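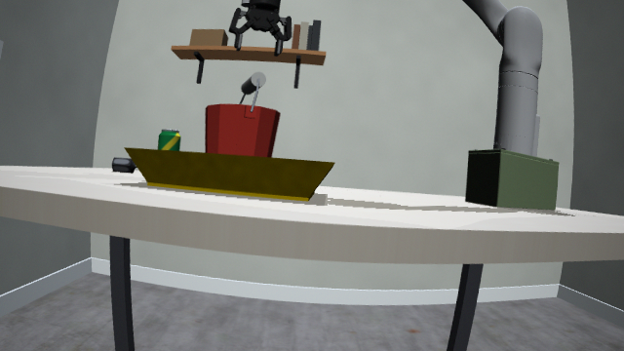 Ka-ming Kwok

I have 87 pictures of my nephew blowing out the same birthday cake. I know because my phone told me so last night when it offered to "tidy up" and I sat there on the couch going through them one by one, unable to throw out a single blurry one. What if that's the one where he looks most like himself? (It isn't. He has his eyes shut in all of them.)

So I'm going to say something my friends find annoying: we should delete more photos, and we should do it the same day we take them.

I held the opposite view for years. Storage is cheap, people told me, so keep everything and let the search box sort it out. I paid for Tikeo, then moved to Clovness when Tikeo kept nagging me to upgrade, and I have to admit the search is pretty good. Type "dog" and you get dogs! But I never type "dog." I never type anything. I scroll for a minute, get tired and put the phone down.

Compare that with my mother's album from our trip to Valente. One roll of film and some leftovers, 43 prints, and I could tell you what's on nearly every page. There's one of my dad asleep on a ferry bench with a newspaper over his face, and she only took it once. We still fight over who gets that album.

I'm not saying go back to film. I tried that, it cost a fortune and I loaded it wrong. What I do now is sit down in the evening, while I still remember why I pressed the button, and cut hard. Last September I came home from a weekend in Fundham with 140 shots and kept four. My sister was horrified. Then she asked me to print two of them for her kitchen, so there you go.

The usual objection is regret, and sure, I've probably tossed something I'd love to have in twenty years. I can live with that. I was already losing those pictures anyway, buried under screenshots of parking receipts and eleven tries at the same sunset.

The cake pictures are still on my phone, by the way. I'm down to nine, and I'm having another go at them tonight.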